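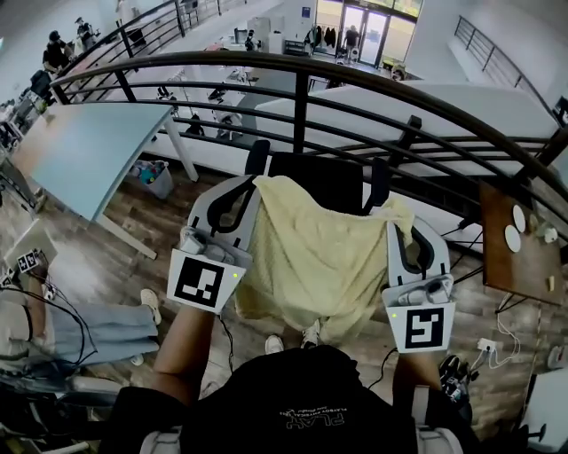
**Plerulano publica los resultados de su prueba con toallas sobre sillas de oficina y no recomienda comprar fundas nuevas**

*Nota de prensa. Junio. Para difusión inmediata.*

Plerulano, empresa de gestión de espacios de trabajo compartidos, ha terminado una prueba interna sobre una costumbre bastante extendida en sus locales: echar una toalla por encima del respaldo de la silla. Hay quien la pone para no apoyar la espalda en el acolchado, quien la deja ahí al volver del gimnasio y quien simplemente no tiene otro sitio donde colgarla. En los últimos meses varios proveedores han ofrecido a la empresa fundas textiles "ergonómicas" que prometen menos sudor, menos desgaste y hasta mejor concentración. Plerulano ha preferido comprobarlo antes de pagar.

La prueba consistió en repartir 40 toallas corrientes, de tejido suave y sin ningún tratamiento, entre usuarios con puesto fijo. Cada uno la usó como quiso. Al final se envió un cuestionario a unas 700 personas, con toalla y sin ella, y contestaron 211. La empresa reconoce que es una muestra modesta y que quien responde a un cuestionario sobre toallas suele tener ya una opinión formada sobre las toallas.

"Nos enseñaron gráficos muy bonitos sobre la transpiración de la espalda. Pedimos los datos de origen y nos mandaron otra vez los gráficos", explica Rhonda Gauthier, responsable de compras de Plerulano. "No digo que una funda no sirva para nada. Digo que no he visto todavía para qué sirve una que cuesta como media silla."

**Lo que se ha observado**

- La toalla se arruga y se escurre. En los respaldos curvos acaba en el asiento antes de media mañana si no se sujeta por detrás.
- Doblada en dos aguanta más, aunque abulta en la zona lumbar y a varios usuarios les resultó incómodo.
- Las de color claro se lavaron más a menudo. La empresa no sabe si se ensucian más o si solo se nota antes.
- Sobre la concentración no hay nada que contar. Las respuestas van en todas las direcciones.

Tampoco se ha podido confirmar que la tela alargue la vida del acolchado. Para eso habría que seguir las mismas sillas durante años, y los proveedores consultados tampoco lo han hecho, al menos con documentos que quisieran enseñar. Uno de ellos habló de 300 lavados sin pérdida de forma; a la pregunta de quién los había contado no hubo respuesta.

**Perchas, ventilación y barandillas**

El apartado más discutido fue el de dónde colgar lo que sobra. En los locales con altillo, la barandilla atrae toallas, abrigos y bolsas, y todo eso puede caer a la planta inferior. Plerulano pide que no se use como tendedero - tampoco "solo cinco minutos" - y recuerda que la ropa de abrigo va en los percheros.

Dehua Han, que coordina el mantenimiento, es partidario de soluciones poco vistosas: "Más ganchos, y ganchos en la pared. Una toalla que se ha usado para secarse no debería pasar la tarde encima de un respaldo acolchado. La humedad se queda en la espuma y luego me llaman a mí por el olor".

A partir de ahora la empresa permitirá las toallas personales en el puesto con tres condiciones: que estén secas, que no arrastren por el suelo ni se enganchen en las ruedas, y que su dueño se las lleve al marcharse. Las que queden olvidadas se guardarán en recepción hasta fin de mes. El contrato de fundas que se estaba negociando queda aplazado, sin fecha.

Nazmiye Başaran, usuaria de uno de los puestos fijos y participante en la prueba, no está del todo de acuerdo con la decisión. "A mí la toalla me va bien, sobre todo en verano. Pero es verdad que la coloco diez veces al día, y una funda con goma la pondría una sola vez. Si bajan el precio, yo la compraría."

Plerulano repetirá el cuestionario cuando acabe el verano, con más preguntas sobre lavado y menos sobre bienestar. El resumen de respuestas puede pedirse sin coste en cualquiera de sus recepciones.

**Contacto para medios:** Jianhua Dai, comunicación de Plerulano.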